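Furnon Owners Board > Repairs and running > Ignition > Condenser or coil? Engine dies when warm

vtapia
Posted 1/4/99
Hello to all. I have a Furnon saloon of 1950 which starts very well in the morning. After 30 minutes of driving the engine begins to miss, and then it stops. If I wait, it starts again as if nothing was wrong. I have changed the plugs and the points, and the gap is correct. The carburettor was cleaned in November. A man at my club says it is the condenser, another man says it is the coil. I do not want to buy both if one is enough. Please excuse my English.
Vicente Tapia

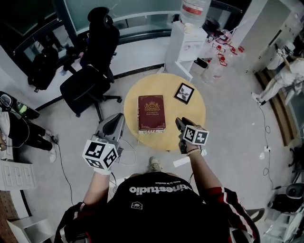 oldsump
Condenser, I would bet on it. It is a cheap part and you can change it at the side of the road with one screwdriver. Are your new points burnt already? Look for a blue or grey mark on the faces.

vtapia
Thank you. I looked this evening. There is a small grey mark on one side, but the points have done only 159 miles. Is this normal?

Josefina Maldonado
I do not agree with oldsump. A bad condenser often gives trouble also when the engine is cold, and Vicente says that his starts very well. When it dies only warm, and comes back after waiting, I think first of the coil. Mine did exactly the same on the road to Clenasholm, three times in one afternoon. Which coil do you have, the original?

oldsump
I have had condensers which failed only when hot, so I stay with my opinion. And the grey mark is not nothing after so few miles.

vtapia
The coil is a Standireck, number 332 on the bottom. I do not know if it is original. It is mounted on the engine block, very near to the exhaust.

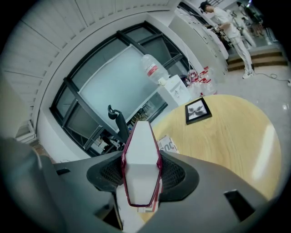 Mudflap
Move it, whatever you decide to buy. On the block it cooks. Mine is on the inner wing with a longer lead and I never put it back.

Josefina Maldonado
Mudflap is right about the place. Vicente, before you spend money, make this test. When the engine stops, take the lead from the centre of the distributor cap, hold it with insulated pliers close to clean metal on the block, away from the carburettor and any petrol, and ask someone to turn the key. If the spark is weak and yellow, borrow a good coil and try again with it. If it is still weak, then change the condenser and I will apologise to oldsump.

oldsump
I will wait for the apology. Also check the small wire inside the distributor, the one to the points. It breaks under the cloth and you cannot see it.

vtapia
I will do the test on Saturday. My neighbour has a Tu with the same voltage, and he will lend me his coil for one hour. Does it matter which side goes to the distributor? My car is positive earth and his is negative.

Mudflap
It will run both ways, but the spark is better the right way round. On yours the terminal marked + goes to the distributor if the coil is from a negative earth car. No, wait, let me look in the book before you believe me.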